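Textile Care Notes: Water Repellency After Repeated Washing

The Trornham test laundry finished its spring wash series in April. The question was how long a factory-applied water-repellent finish lasts on coated nylon and polyester when the fabric is washed at home temperatures with ordinary liquid detergent. The lot was 112 swatches, cut from four rolls supplied by Plustmont and two supplied by Psarras. All washing was done at 30 degrees C, with line drying.

Spray ratings were taken before the first wash and after every fifth. Smooth, tightly woven faces held their rating longest. Textured faces lost repellency sooner, mostly at the low points of the weave, where detergent residue collects and the rinse does not reach well. An extra rinse cycle recovered part of the loss on both.

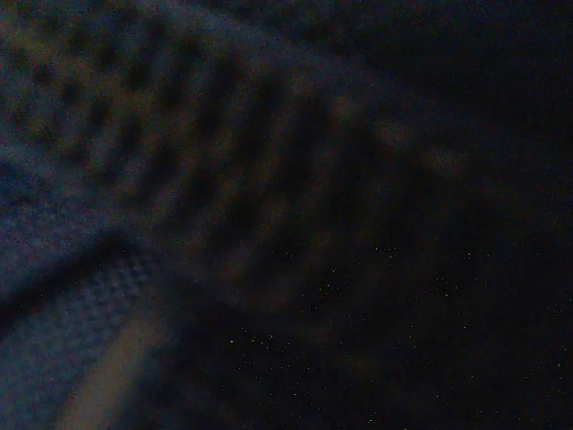
Close view of a dimpled surface.

Residue is the main variable an owner can control. Fabric softener should be left out entirely, as it coats the fibers and lets water spread. Powder detergent left more residue than liquid at this temperature. A half dose of liquid was enough for all swatches except those soiled with cooking oil. Of the lot, 68 swatches returned to within one grade of their original rating after low tumble heat for 20 minutes. The others needed a new treatment. Tekico spray-on and wash-in products were both tried; the spray-on gave more even results on single-layer fabric, and the wash-in is not advised for anything with a lining meant to absorb moisture.

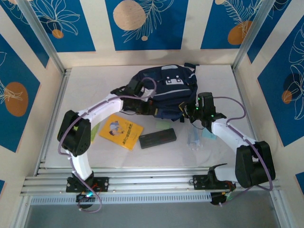 Finished goods need a different procedure from flat swatches. Seams, zipper tape and foam padding hold water long after the face fabric is dry, and heat applied too early can lift the inner coating. A navy blue backpack is a good case: dark dye can transfer to lighter trim if the item is left folded while damp, so it should be hand washed separately, emptied of water, and hung upside down with all pockets open. Tumble heat is not recommended. Apply the new treatment to the outside only, wipe off drips after two minutes, and allow a full day before use.

The complete ratings are in lab report 2941, available from the Trornham office on request. The next series covers waxed cotton.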